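4.2 Equipment planning for the garment station

The garment station was the last of the three stations to be planned and the one for which we had the least prior data. The kitchen and shelf stations reused furniture and mounts from the Testolden pilot. For garments we started with a room, a table and a spending limit of 4000 euros per operator seat, set by Virgil Mihăilă before any quotes had come in. This section records what was bought, what was put off, and which early assumptions had to be changed. Prices are net of tax and exclude the robot arms, which were paid for under a separate line (Section 4.4).

4.2.1 Choosing between arms and hand-held grippers

The first draft of the plan called for two leader-follower arm pairs at the garment table. We asked Truka and Nistor for quotes on comparable pairs. Both were above the seat limit before mounts, safety fencing and installation were added. Delivery was also a problem. Truka could not commit to a date before January, and Nistor would only ship the two pairs as separate orders.

We therefore split the work. Demonstrations would be collected with hand-held grippers, and arm time would be kept for replay and evaluation. The split lowered the cost of a seat in three ways. A hand-held gripper does not need a rigid mount, so any stable table can be used. It does not need a fenced area, so more than one person can work in the same part of the room. It can also be moved to another station when the garment table is idle, which let us charge part of its price to the other two stations.

The drawback is that the recorded motion may not be one that an arm can follow. We kept a reserve for arm time to check this and did not try to solve it at the purchasing stage.

4.2.2 Unit of purchase

Our early spreadsheets used the single gripper as the unit of purchase. This was a mistake. A garment lying on a table can be nudged and dragged with one gripper, but most of the folding steps in our task list assume two contact points, often held by two hands or two people. One side of the cloth has to stay put while the other is lifted. Figure 3 shows garment work at the table, with a multicolored long-sleeved garment laid out flat (3a) and with two grippers at a bunched garment (3b).

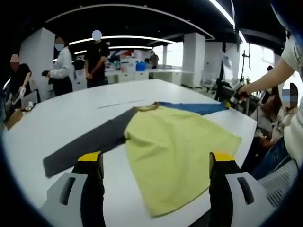 Once the unit was changed to the pair, several other lines changed with it. Each pair needs matched firmware, a shared clock source, two charged batteries of the same age and a case that holds both units. We also found that spares could not be planned per gripper. When one unit of a pair failed in the pilot, the other was usually left on the shelf, because the operators did not want to recalibrate a mixed pair in the middle of a session. The final plan therefore lists one complete spare pair for the room and no loose spare units.

Traian Cozma argued for two spare pairs. His case was that a failed pair stops two people from working. We agreed with the reasoning but not with the timing, and the second spare pair was moved to the list of items to be reviewed after the first collection period.

4.2.3 Fingertips and other wear parts

Wear parts were the line we got most wrong. The pilot had used hard objects for the most part, and the fingertips lasted through it without being replaced. Cloth work puts a different load on the tips. The operator closes on a thin layer that lies directly on the table, so the tips meet the tabletop on almost every grasp. Dragging a sleeve straight with closed fingers adds to this.

We set the replacement interval at 140 hours of recorded use per set of tips. The number came from a bench trial in which one operator picked up the same cotton sleeve until the grip began to slip. It should be treated as a planning value only. Heavy fabric, seams and zippers will shorten it, and an operator who presses hard will shorten it further. We did not have enough sets to measure either effect.

Tips were bought from Plikside in a single order. The supplier offered a lower price for quantities of up to 500, with no further reduction beyond that. We ordered well under this amount. Molded tips take up little space, but the finger design was still under review, and a large stock of parts for a design that might be dropped was judged a worse risk than a higher unit price. The review did lead to a small change in the way the tip seats on the finger, and part of the first order had to be trimmed by hand to fit.

Cleaning supplies, cable ties, tape and spare screws were entered as one lump sum. We tried itemizing them in the first month and stopped, as the bookkeeping took longer than the shopping.

4.2.4 Table and floor space

The table received more discussion than its price deserved. Our requirements were a light, plain surface, enough depth to lay a long-sleeved garment out flat, and no sharp corners at hip height, since operators lean in from more than one side. A rounded white table already in the building met all three, and we removed the table line from the budget.

Using existing furniture had two costs that we had not listed. A white surface under bright ceiling lights and large windows can cause trouble for a wrist-mounted camera, so exposure had to be fixed by hand at the start of each session. We had planned for blinds and then found that fixed exposure was good enough for most of the day. The blinds were not bought. The second cost was floor space. The table stands in a shared room, and the budget had assumed that the station would use only the area of the table itself. In practice, people need room to stand back, put a device down, wait for a turn and talk to the person keeping the log.

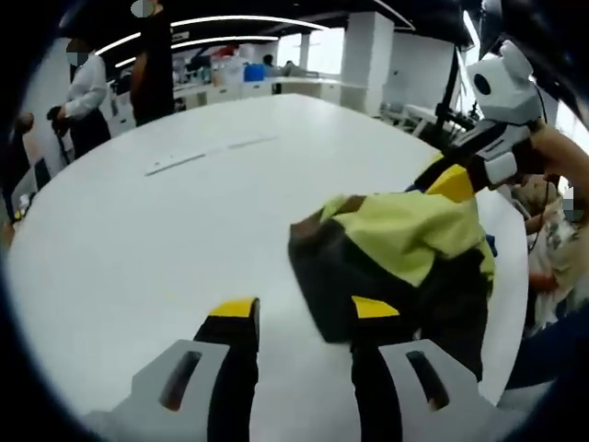 We now plan floor space per person and not per table. For a two-gripper task this means two operators or one operator using both hands, one person to reset the garment, and one person to keep the log. The last two roles can be combined at a slow pace. When we tried to combine them at full pace, log entries were missed, and the affected recordings had to be matched to their task labels afterward. The labor spent on that matching was greater than what had been saved.

4.2.5 Garments as equipment

Garments were first budgeted under supplies. We moved them to equipment after noticing that they behave like it: they have to be listed, stored, washed and retired. A shirt that has been folded many times holds old creases and becomes easier to fold along them. If the set is not rotated, the recordings drift toward soft, well-creased cloth without anyone having decided on it.

The initial set held 477 garments, bought second-hand in mixed lots. Mixed lots were cheaper per piece, but they gave us little control over size and color. Garments with panels in several colors were kept on purpose. A sleeve that differs in color from the body is easier to label, and a trained labeler can tell at once which part is being held. Plain dark garments were kept as well, for the opposite reason. Items with loose beads or heavy metal trim were removed to protect the fingertips.

Washing was not in the first budget at all. It was added as a monthly sum after the first collection period, along with shelving and a simple tag system. The tags are sewn in at the side seam, where the grippers rarely close on them.

4.2.6 What the plan would look like if repeated

We would make three changes. The pair would be the unit of purchase from the start. Wear parts would have their own line, tied to recorded hours and checked each month against the stock on the shelf. Floor space would be measured with people in the room before the number of stations is fixed.

The seat limit held, but only with the table removed and the second spare pair deferred. A group starting without usable furniture should expect to go over it. Storage and computing costs were shared by all three stations and are reported together in Section 4.3.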